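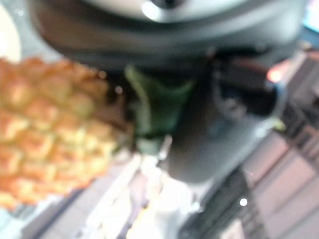 Pineapple, rind and crown

Haze on clear glass table top that will not shift
Forum: Cleaning and Care > Glass and Mirrors

kbhatia
Posted March 17, 2021

Clear glass coffee table, toughened, 6 mm, polished edges, bought second-hand. There is a grey haze over most of the top. It is invisible from directly above and obvious from the side once the ceiling light is on. It is worst where bottles are kept.

Tried so far:
Washing-up liquid and warm water, microfibre cloth. Looks clean when wet, haze returns when dry.
Supermarket glass spray, two passes. Added streaks.
Methylated spirit on a paper towel. Removed the streaks, left the haze.

Water here is very hard. The underside has never been cleaned as far as I know. Is this limescale, or has the surface gone? I would like an answer before I pay for polishing.

Kiran

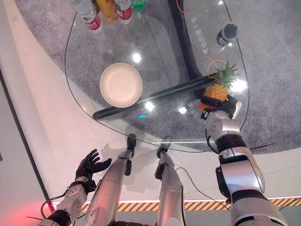 Re: Haze on clear glass table top that will not shift

dullfinish
If it disappears when wet it could be either. Water fills fine scratches and also hides thin scale, so that test tells you very little.

Put a drop of white vinegar on the worst patch, leave it for nine minutes, wipe and dry. If you get a clear spot, it is scale. If the spot looks the same as its surroundings, run a fingernail across it. Scale that has been there for years feels gritty. Worn glass feels smooth.

Re: Haze on clear glass table top that will not shift

Encarnación H
I would do the underside first. Air moves under a table and carries carpet fibre and cooking grease with it, and people clean the top every week for years without once reaching under. With clear glass you see both faces at the same time and the eye puts the dirt on the top one.

Test: stick a small square of masking tape on the top and another on the underside, not overlapping. Clean right up to each edge, then peel off. Whichever square shows as a darker or greyer patch is the face with the dirt on it.

Re: Haze on clear glass table top that will not shift

hulme_a
Disagree about vinegar. It works on fresh spots and does very little to old scale at household strength. Nine minutes on a flat surface, drying as it goes, leaves its own ring. Use citric acid, 30 g to half a litre of warm water, and keep the cloth wet on the glass so it cannot dry out. Rinse twice.

Do not use it near a stone floor or a bare steel frame.

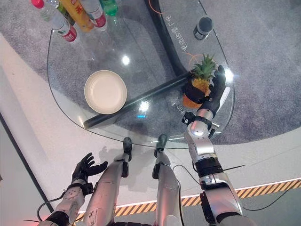 The other point is the cloth. Most microfibre has been through the wash with fabric softener at some stage, and softener leaves a film on glass which looks exactly like your haze. Buy a new one, wash it once on its own with no softener, and repeat your first step before you try any acid at all. If that clears it, the rest of this thread is not needed.

Alfie

Re: Haze on clear glass table top that will not shift

dullfinish
The ring wipes off. I suggested vinegar as a test on one spot, and for that it is adequate. Agreed on softener.

Re: Haze on clear glass table top that will not shift

kbhatia
Results. New cloth, no softener: slight improvement on the top. Tape test: the underside square was plainly greyer, the top square barely visible. Vinegar spot: slightly clearer than the area round it. So the answer seems to be mostly underside, with a little scale on top.
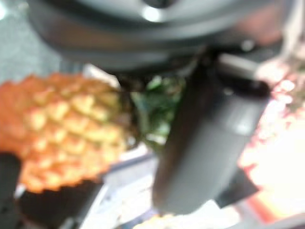
Lighting makes the haze hard to judge, and I think I have been misled by it. With one bright fitting overhead, every surface in the room gives back a highlight somewhere, and the eye goes to that first. Even the smooth matt dark grey casing in my last picture has a small white glint near the top, and nobody would call that dirty. On the glass I now switch the ceiling light off and hold a torch low, nearly level with the top, then look along the beam. Dust and scale light up and everything else stays dark.

Re: Haze on clear glass table top that will not shift

Encarnación H
Torch from one side only will miss scratches that run the same way as the beam. Move it through a quarter turn and look again.

Re: Haze on clear glass table top that will not shift

hulme_a
I still say citric acid for the scale. Polishing compound on toughened glass is a lot of work for a small gain, and uneven pressure gives you a lens effect you cannot undo. I have a top of the same thickness at home, 13 years old, which has only ever had citric acid twice a year and a dry cloth.

Re: Haze on clear glass table top that will not shift

kbhatia
Polishing is off the list. Underside done with washing-up liquid and a rinse of deionised water. Citric acid to follow on the top, will report back in May.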